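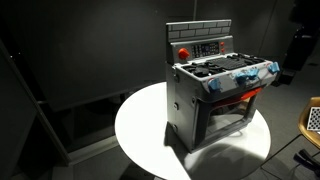
Fig. 1. Play stove with brick backsplash, orange-red knob on the control panel.

Unit 4: Controls and What They Promise
Mervyn Mellor, Design for Small Users

Bring the Sonness reader on Saturday. Yes, Saturday. I don't make the timetable.

Start with the knobs. Four along the front edge, pale blue and chunky, which is generous for an appliance that will never boil an egg. Norman doors get all the press, but a knob says "turn me" to a three-year-old without any training.
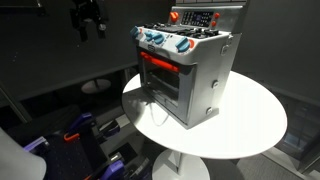 Spacing comes next. An even row reads as one set. Pull two together and users begin to look for pairs, then for burners to match. This is called mapping, and adults fail at it daily on stoves costing 1,900 dollars.

Color as grouping: blue for one family of controls, orange to red for another. Write down what you think each family does before you read Sperling, who will only spoil it.

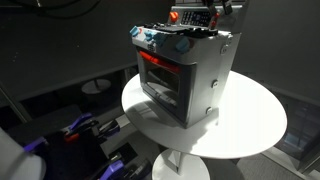
Photo: Endau Teaching Collection, no. 585

The keypad is a different animal. Small buttons in a grid ask for reading, or at least for pretending to read, and pretending is the whole business here.

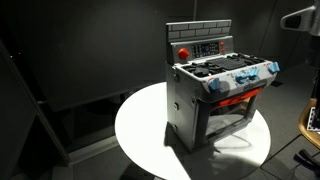
Handles get less attention than they deserve. A bright bar across the top of an oven says "pull" from across a room.

For next time: Cinero, chapter 2, and a sketch of your own stove's controls from memory. Then go home and check it. 50 points, no partial credit for charm.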